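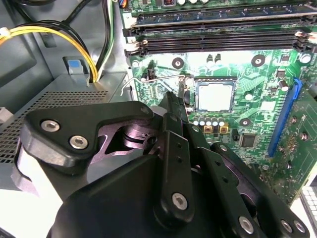

Ticket: wrist cam pose estimate jumps when gripper is near the CPU socket
Project: Rollach board handling
Site: Bretley bench
Component: perception / socket_pose, maybe planner
Priority: high
Status: open, workaround in place
Opened: 30/07/2024

What happens

Arm comes in over the board, pose is stable at standoff, then on the last part of the approach the socket estimate flips. Looks like it swaps the long axis of the socket frame for something else on the board. Planner takes the new pose as gospel and asks for a wrist turn we don't want. Guard trips on joint speed, arm stops. No damage so far.

Only on the desktop case job. Bare board on the flat fixture is fine, ran that all morning.

What I expected

Estimate should get better as we get closer, or at worst go stale and hold. Not jump.

Log, trimmed

[socket_pose] conf 86 inliers 400 state TRACK
[socket_pose] conf 86 state TRACK
[socket_pose] conf 40 state TRACK
[socket_pose] conf 34 state TRACK yaw changed, accepted
[planner] new goal, replanning
[guard] joint speed limit, stop

Note it stays in TRACK the whole way down to 34. It should have dropped to HOLD well before that.

Tried so far

Restarted the perception node. No change.

Recalibrated hand-eye. Residual a bit better, jump still there.

Swapped to the old detector weights. Same jump, slightly later in the approach.

Lights down a notch. Helped for a few runs then didnt. Glare off the metal frame is part of it I think but not the whole thing.

Turned off the gripper mask. Much worse, it started matching on the screw heads of our own fingers. Turned it back on.

Replayed the bag offline with planner disconnected. Jump still there, so this is perception and the planner is only doing as told.

Update 1

Found one bit. Gripper mask is built from the Adamczyk finger model, and that's the old finger set. The plates on the right stick out past the mask when the fingers are part closed. So a strip of our own gripper gets through as features, and it moves with the camera, so the filter thinks it's very solid. Explains why the inlier count looked so healthy early on.

Regenerated mask from the current CAD. Jump now on fewer runs but not gone.

Update 2

Second bit. Memory slots. They give long straight parallel edges, and once the tip covers part of the socket those edges win the line fit. Cropping the search region to the socket plus a small margin sorts it on the replay bags. Crop is taken from the last good pose so if that's wrong we crop the wrong place – needs a sanity check before it goes on the arm.

Update 3

HOLD threshold was never read. Param is hold_conf in the launch file and hold_confidence in the node, so it sat at the default, which is zero. Renamed in launch. Node now warns at startup if it finds a param it doesnt know.

Workaround for anyone running this now

Use branch Jokeck, it has the new mask and the param fix. Crop is off by default.
Freeze the pose at standoff and go in on that. Don't servo the last part.
Keep the speed guard on.

Still to do

- sanity check on the crop, reject if yaw moves too far in one step
- planner should ask for a second reading before it accepts a flip like this
- mask to be generated at build time so it can't go stale again
- repeat on a case with different cable routing, all bags so far are from the one case
- add the replay bags to the nightly test, up to 40 of them, disk is tight

Leaving open till the crop check is in. If it's not merged by September bump the priority.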